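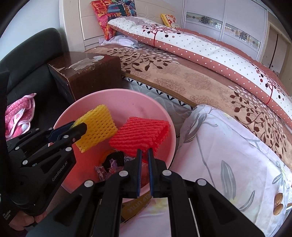

Red and yellow foam fruit nets, pink basin

About Likenari

Hi, and welcome! I'm Ottilie Mösli and I run Likenari, a small company that writes about phones, mostly after the shops have lost interest in them. If you came over from the newsletter you know most of this already, so feel free to skip down to the part about how we test. If you landed here from a search about a battery that dies at lunchtime, hello, you're among friends.

I started writing about phones because of a job I had on a carrier help desk. People would call in with a handset that was two or three years old, and the script I was given always ended in the same place: had they thought about upgrading? I hated that script. Half the time the fix was buried in a settings menu, and I'd walk them through it in a low voice so my supervisor wouldn't hear (she heard, she was nice about it). In the evenings I'd type up what I'd figured out that day and post it. That was the whole site for a long while, me and a white background and some very long posts about push email.

The name was a typo, by the way. I was trying to register something else at two in the morning and by the time I noticed, I'd paid for it and sort of liked it.

Valeriano

Valeriano Vallejo wrote me an email that started "You are wrong about standby drain," and went on for four screens. He was right, so I asked him to come and do it properly. He'd been building phone software at a company called Grerkum, where he worked on the parts that decide when an app gets put to sleep, and he still gets worked up about that subject at dinner. He does our measurements and all the charts. He also answers the hard reader mail, and he's much more patient in writing than I am.

We disagree a lot! He thinks physical keyboards were a dead end and I'm still sore that they went away. He keeps his phone in a case like a brick and I've never put a case on anything. When we can't settle something, we publish both opinions under the same headline and let you fight it out in the comments, and those tend to be the posts that people link to.

How we test

Every phone we write about gets used as somebody's main phone for 60 days. That means our reviews show up long after everyone else's, and I've made my peace with that. The first week with a new phone is a honeymoon and I don't trust a word I write during it. By the second month the fingerprint reader is getting on my nerves, or I've stopped noticing the camera bump, or an update has come through and moved everything around.

We buy our phones. When a manufacturer lends us one, we say so in the first line and send it back afterward. Everything we've bought stays in the cabinet next to Valeriano's desk, which holds 64 handsets at the moment, and we charge them all up twice a year to see which ones still get updates and which ones still hold a charge. The results go up every July. It's my favorite post of the year and also the one that makes me saddest, especially when a phone I loved won't start.

Jidurero and Mathew

Jidurero is our battery log. It's a little app that sits in the background and writes down the charge level, what's awake, and not much else. You can install it and send us your log if you feel like it, and we'll look at it and tell you what we think is eating your battery. It's free. We don't collect your contacts or your location and Valeriano would quit on the spot if I suggested it.

Mathew is the newsletter. (It was supposed to be a placeholder name in the mailing software, the first issue went out with "Mathew" in the subject line, and people wrote back to Mathew. So now it's Mathew.) It comes out when we have enough to say. I wrote the first issues for my sister and a few old coworkers, and I remember the evening it passed 1,000 subscribers, since I burned the rice staring at the counter.

How we make money

Readers pay for it, mainly. There's a supporter plan that gets you the raw data and a longer Mathew. We also do some work for companies that hand out phones to their staff and want to know which models will hold up; we keep that separate from the reviews, and a client never sees a review before you do. We don't run ads for phones or take a cut when you buy one.

What we won't write

Leaks and rumors. I used to love them, I'll admit, and there are a few embarrassing ones in the archive, which now runs to nearly 1,000 posts. I've left them up. One confidently predicts a phone that never came out, complete with my advice on which color to get.

We also don't do stories about which company is winning. Plenty of people cover the bosses and the market share, and I read them with my coffee like everybody else, but if you're holding a phone that got its last update in the spring, you need to know what to do about it.

Getting in touch

Use the contact form, and please tell us the exact model and the software version. It saves us both an email! Corrections go straight to the top of the pile, and we mark every change at the foot of the post with the name of whoever caught it, unless you'd like to stay anonymous. Mornings are best if you want a quick answer from me. Valeriano replies after dinner.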